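[보도자료] 프루넌들리, 손에 쥐고 쓰는 그리퍼 패드 비교 시험 결과 공개

배포: 프루넌들리(Prurnudley) 그리퍼 시험팀
보도 시점: 배포 즉시

안녕하세요, 프루넌들리에서 그리퍼 시험을 맡고 있는 팀입니다. 보도자료를 이렇게 써도 되느냐고 사내에서 한 번 되묻긴 했는데요, 시험한 사람이 직접 쓰는 게 제일 빠를 것 같아서 제가 그냥 씁니다. 지난 12월에 저희가 꽤 오래 붙들고 있던 비교 시험이 끝났고, 그 결과를 오늘부터 누구나 받아 보실 수 있게 공개합니다!

이번에 비교한 건 손으로 쥐고 조작하는 두 손가락 그리퍼의 안쪽 패드입니다. 플로코우(Plokow)에서 만든 무른 고무 패드, 그리고 리덤(Ritham)에서 만든 조금 더 단단한 패드 이렇게 2종이에요. 손가락 뼈대와 손잡이, 카메라는 그대로 두고 패드만 갈아 끼우면서 같은 물건을 집고 옮기고 내려놓았습니다. 총 439회입니다. 중간에 파일 이름을 잘못 붙여서 다시 한 분량은 여기에 넣지 않았습니다. (그걸 넣으면 숫자는 더 그럴듯해지는데 양심상 뺐습니다.)

물건은 16가지를 골랐고, 전부 동네 가게에서 살 수 있는 포장 식품입니다. 처음에는 저희도 다들 하는 대로 나무 블록이랑 플라스틱 컵을 썼거든요. 그런데 블록은 어떤 패드를 붙여도 잘 집힙니다. 차이가 안 나니까 표를 만들어 놓고도 할 말이 없더라고요. 과자 봉지로 바꾸자마자 얘기가 완전히 달라졌습니다. 봉지는 누르면 안에서 내용물이 도망가고, 초코바는 포장 끝의 톱니 모양 주름만 집혀서 빙글 돌고, 빵 봉지는 집긴 집었는데 빵은 바닥에 그대로 있고 비닐만 쭉 올라오기도 합니다.

장소도 실험실에서 가정집 거실로 옮겼습니다. 실험대는 조명이 일정하고 바닥이 매끈해서 편하긴 한데, 저희 고객분들이 쓰실 곳은 그런 곳이 아니니까요. 탁자에는 줄무늬 천을 깔았어요. 천이 밀리면 물건도 같이 밀리고, 창으로 들어오는 빛은 시간대에 따라 계속 바뀝니다. 오후 3시쯤 되면 비닐 포장이 번쩍거려서 카메라 쪽 담당이 한숨을 쉬기 시작합니다.

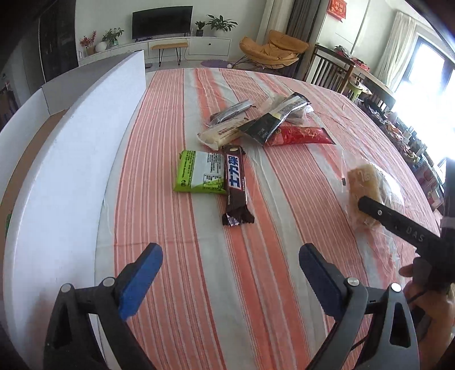 결과부터 말씀드리면 무른 패드는 납작하게 누운 포장에서 확실히 좋았습니다. 얇은 봉지를 옆에서 살짝 모아 집을 때 패드가 같이 눌리면서 면으로 닿아 주니까, 손에 힘을 많이 안 줘도 따라 올라와요. 대신 초코바처럼 단단하고 길쭉한 물건을 끝에서 집으면 패드가 비틀리면서 물건이 아래로 기울어집니다. 옮기는 동안에는 괜찮은데 내려놓을 때 각도가 틀어져서, 가지런히 놓는 작업에서는 점수를 많이 잃었습니다.

단단한 패드는 딱 그 반대 성격입니다. 막대 모양 과자나 각 잡힌 상자는 정말 시원하게 집고 놓는 위치도 잘 맞습니다. 그런데 미끄러운 비닐이 두 겹으로 겹치면 위에 것만 스르륵 빠져나가요. 저는 개인적으로 단단한 쪽이 손맛이 좋아서 응원하고 있었는데, 빵 봉지 차례에서 마음을 접었습니다.

제일 어려웠던 조건은 물건을 서로 기대 놓은 더미였습니다. 하나를 집으면 옆의 것이 같이 움직이고, 그러면 다음에 집을 물건의 자세가 또 달라지죠. 이 조건에서는 두 패드의 차이보다 조작자의 숙련도 차이가 더 크게 나왔습니다. 그래서 공개 자료에서도 더미 조건은 따로 묶었고, 조작자별로 나눠 보실 수 있게 해 두었습니다. 합쳐서 평균을 내면 보기엔 깔끔한데 저희가 실제로 느낀 거랑 안 맞더라고요.

조작자는 5명이 돌아가면서 맡았습니다. 그리퍼를 처음 잡아 본 사람도 있고 매일 잡는 사람도 있어요. 양손에 하나씩 들고 하는 작업도 포함했는데, 한 손으로 봉지 한쪽을 눌러 주고 다른 손으로 집는 방식이 생각보다 빨리 손에 익었습니다. 케이블은 여전히 걸리적거립니다. 손목 바깥쪽으로 돌려서 고정하는 방법을 설명서에 넣어 두었으니, 같은 고생을 하고 계신 분들은 그 쪽부터 펼쳐 보세요.

패드 교체에 대해서도 한마디만 할게요. 나사를 너무 세게 조이면 무른 패드는 가장자리가 들뜹니다. 저희도 시험 초반에 이걸 몰라서 첫날 기록을 통째로 다시 만들었습니다. 적정 조임값은 패드별로 표에 적어 두었고, 교체한 다음에는 빈손으로 몇 번 여닫아서 양쪽 끝이 맞는지 확인하시면 됩니다.

채점 기준은 타모슈나이테(Tamošiūnaitė) 프로젝트에서 쓰던 양식을 저희 사정에 맞게 고친 것입니다. 집기, 옮기기, 놓기를 따로 채점하고, 포장이 찢어지거나 내용물이 부서지면 감점합니다. 원래 양식에는 포장 손상 항목이 없었는데 과자로 시험하다 보니 도저히 뺄 수가 없었어요. 부서진 과자는 팀에서 처리했습니다. 맛에는 지장이 없었습니다.

공개 자료에는 회차별 채점표, 패드 교체 절차, 물건 배치 방법, 조작자 안내문이 들어 있습니다. 영상은 용량 때문에 일부만 먼저 올리고 나머지는 정리되는 대로 추가하겠습니다. 연구나 교육 목적이면 따로 허락받지 않고 쓰셔도 되고, 제품 홍보에 결과를 인용하실 때는 어떤 조건의 점수인지 꼭 같이 적어 주세요. 납작한 봉지 점수만 떼어다 쓰시면 저희가 좀 곤란합니다.

다음 시험은 카메라입니다. 손가락 바로 위에 붙이는 광각 카메라의 높이와 각도를 바꿔 가면서, 손가락 끝과 물건이 어디까지 같이 보이는지 비교하려고 합니다. 물건은 이번 목록을 그대로 쓸 예정이고, 냉동식품 포장을 추가할지는 아직 의논 중입니다. 비교에 넣어 봤으면 하는 패드나 카메라가 있으면 제조사든 개인이든 편하게 연락 주세요. 시제품도 받습니다!

자료 신청과 취재 문의는 프루넌들리 그리퍼 시험팀으로 해 주시면 됩니다. 시험 장비를 직접 만져 보고 싶으신 기자분은 오후 2시 이후로 시간을 잡아 주세요. 오전에는 저희가 장비를 보정하느라 말수가 좀 적습니다.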